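## The Bed as a Folding Table

In the residential halls at Andville, laundry is seldom folded on a table. Most rooms have no surface large enough, and the bed takes on the work for an hour or so each week. The Ristano Household Institute has studied the practice since July as part of its review of domestic habits in small rooms.

Maham Pirzada, who leads the review, advises residents to leave the bedding where it is. A comforter pulled loosely across the mattress gives a soft but serviceable base, and a second blanket may be left to hang over the side. Dark clothing is best sorted against a patterned cover, where a navy sleeve or hem can be found at a glance.
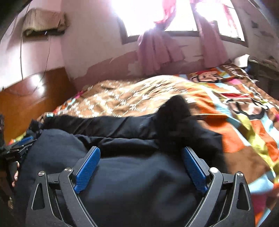

Padded jackets call for separate treatment. They hold air, slide against smooth fabrics and will not keep a crease, so the Institute recommends that they be laid flat across the bed first and folded last. Softer pieces can be smoothed by hand, brought edge to edge and set aside before the jacket is touched. Residents who reverse the order tend to find their finished pile on the floor.

The question of children's blankets drew more comment than expected. Jong-dae Yeom, warden of Talden House, had proposed plain covers throughout. Residents objected, and the proposal was withdrawn. Bright cartoon prints remain in use beside more sober patterns, often on the same bed, and the warden now accepts that they do no harm to the appearance of a room – several families had brought theirs from home.

The Institute's guidance on folding runs to eight pages and will be placed in each laundry room. A further section, on the storage of winter coats, is in preparation.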